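# The Year We Learned to Count at Dinner

My daughter was diagnosed with type 1 diabetes when she was six, and for the first weeks I believed that the most difficult part would be the needles.
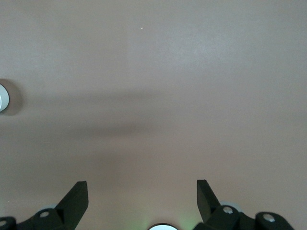
Bogdan Grecu told me on the phone that it would be the food. His son had the diagnosis four years before ours, and he said that a needle takes two seconds, but a plate of rice can take your whole evening. I thanked him and I did not believe him. By the end of September I believed him completely.

We live in Gurneck, in the upper part of the town, where the bus turns. I moved to this country as an adult, and my kitchen is still the kitchen of my mother. We cook in one big pot. Everybody takes what he wants, and after that he takes more. I had never in my life weighed a portion. When the dietitian at the clinic asked me how many grams of carbohydrate were in our stew, I understood every word of the question and I had no answer in any language.

She was patient with me. She gave me a booklet with bread, pasta, apples, breakfast cereal. Our food was not in it. I went home and made my own booklet, in a school notebook with squared paper. I cooked the pot, I weighed the pot, I subtracted the weight of the pot when it was empty. My husband came in while I was dividing by the number of spoons and he went out again without asking.

The first good number I had was for the Sunday stew of my mother-in-law, 290 grams for a child's bowl with everything in it. I remember it because I wrote it on the inside of the cupboard door in pencil and it is still there.

Yayra, my daughter, was much faster than I was. Children are not ashamed of a new thing. In two months she could look at a slice of bread and say the number, and most times she was close. She corrected her grandmother, and this made some trouble. In our family a child does not tell a grandmother that the portion is too large.

I would like to write that the trouble passed quickly. It took the whole winter. My mother-in-law, Augustina Sowah, believed that the illness came from too much sugar, and that I had given the sugar. She never said this directly. She would put the biscuits on a higher shelf when I came in. I was told again and again by the clinic that type 1 is not caused by what a child eats, and I repeated it at home, but it is difficult to repeat a thing with force when you have lain awake asking yourself the same question.

What changed her was a night in our house. My husband was working away at Urkska, and she stayed with us to help. At two in the morning the sensor alarm sounded and Yayra was low. I was already on the stairs with the juice. When I reached the room, her grandmother was sitting on the bed and holding her hand, and she was counting aloud the minutes until we should test again. I had not taught her the fifteen minutes. She had been listening all winter from the other side of the kitchen.

After that she asked for her own copy of the notebook.

School was another matter. I had prepared a speech for the teacher, Carol Tunstall, with the difficult words underlined so that I would pronounce them well. She let me finish it. Then she asked where the juice should be kept and who should have the key, and if Yayra would like the other children to know or not to know. This last question I had not prepared. I asked Yayra in the car. She said they could know, but she wanted to tell them herself, after lunch, and I was not allowed to come.

I still don't know what she said to them. She came home with one new friend and a drawing of a pancreas, which looked like a sweet potato.

There are things I do badly. I check the number on my phone when she is at a birthday party and I should be talking with the other parents. Once I saw 321 on the screen in the line at the Vallik supermarket, and I left the whole cart standing there with the frozen fish in it. It was cake, and the dose had been given late. Edem, my husband, had it under control before I found my keys. Edem Dramani is never in a hurry and this was the thing I liked first in him. In that first year I was often angry about it.

We do not cook less than before. The notebook has its third cover now, and there is a page for feast days that is mostly corrections. In spring we went to the Agbenyega side of the family for a naming party, with long tables in the yard and at least nine dishes that I had never weighed. I took out the small scale from my bag. An old aunt asked me if I was buying the food or eating it. Yayra explained to her, slowly and with her mouth full, and then she held out the aunt's own plate to be weighed too.

The aunt had taken a lot of yam. She asked us to do it again with less.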